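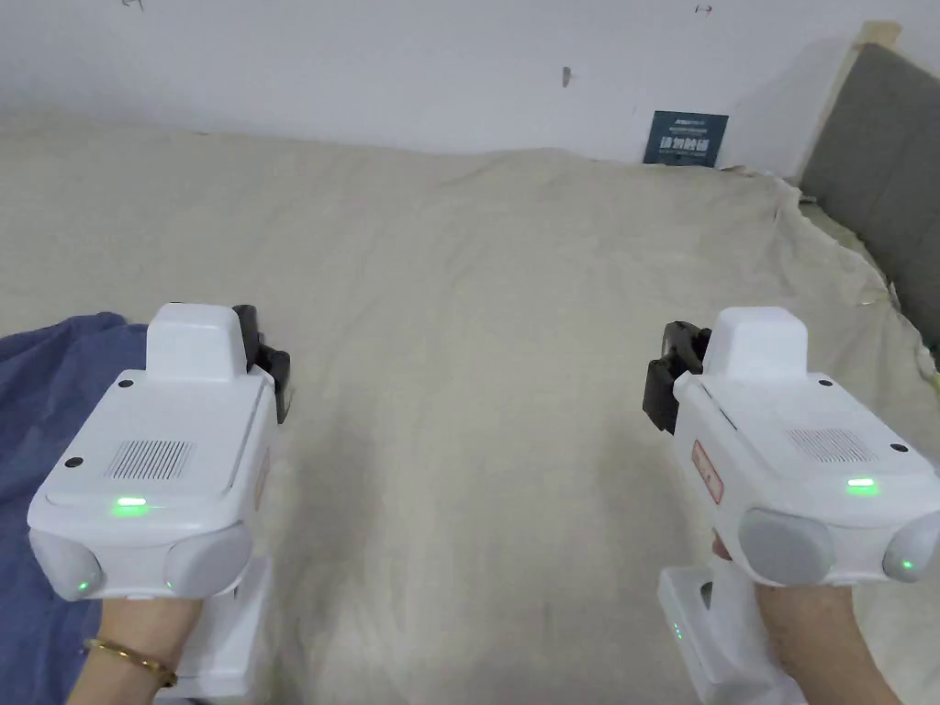

3 min read

I have now read four different people telling me that making the bed every morning changed their life, and I'd like to know what their lives were like before.

The claim goes like this. You get up, you pull the sheet tight, you square off the pillows, and because you've finished one small job you go on to finish all the others. There's an app for it now, of course. It's called Uso, it costs 60 dollars a year, and it sends you a little chime at whatever hour you told it you'd be awake. I tried it for a month. I made the bed most days. My inbox stayed exactly as it was, and so did the gutters.

My first problem is with the evidence. The number that gets passed around is that 80 percent of successful people make their beds. I went looking for where it came from and got as far as a mattress company, Avilard, which quotes it in a blog post and links to another blog post, which links back to Avilard. Successful at what? Asked by whom? A lot of successful people also have someone else making the bed, and I'd want to know which column those went in.

Then there's the direction of the thing. Suppose it's true that organized people have tidy beds. Well, yes. Organized people have tidy glove compartments too, and I don't see anyone selling me a course on glove compartments. (Give it until July.)

My second problem is the sheets themselves. Once you start making the bed on purpose you start noticing how bad it looks, and that's where they get you. I ended up reading reviews of a Shezi linen set at 300 dollars that was described, as a selling point, as "relaxed." I own a set of sheets that is already relaxed. It was relaxed when it came out of the dryer and it'll be relaxed tonight.

The review I was reading had 3696 comments under it, and a surprising share of them were fighting over thread count. One side said anything low was sandpaper. The other said high counts were a trick, with thinner threads twisted together and each strand counted separately. I believe the second group more, mostly because they sounded tired. Even so, I couldn't tell you which of the sheets in my closet has the higher count, and I've slept on all of them.

What I will grant is that getting into a made bed at 11 p.m. is nicer than getting into a heap. It's a small comfort and it takes two minutes. If the books had said that I'd have had no complaint, but it would have been a short book, and nobody pays for the hardcover of that.

There's also the argument for leaving it alone. Some people say an unmade bed airs out better, and I'd love for that to be true, so I'm treating it with the same suspicion as the rest. I did pull the covers back for a week. The room smelled like the room.

I canceled Uso before the year renewed, or tried to. It wants me to fill out a form explaining what habit I'm "letting go of." Meanwhile I'm getting emails from something called Imano, which I never signed up for, about a morning routine for your closet. I haven't opened one yet.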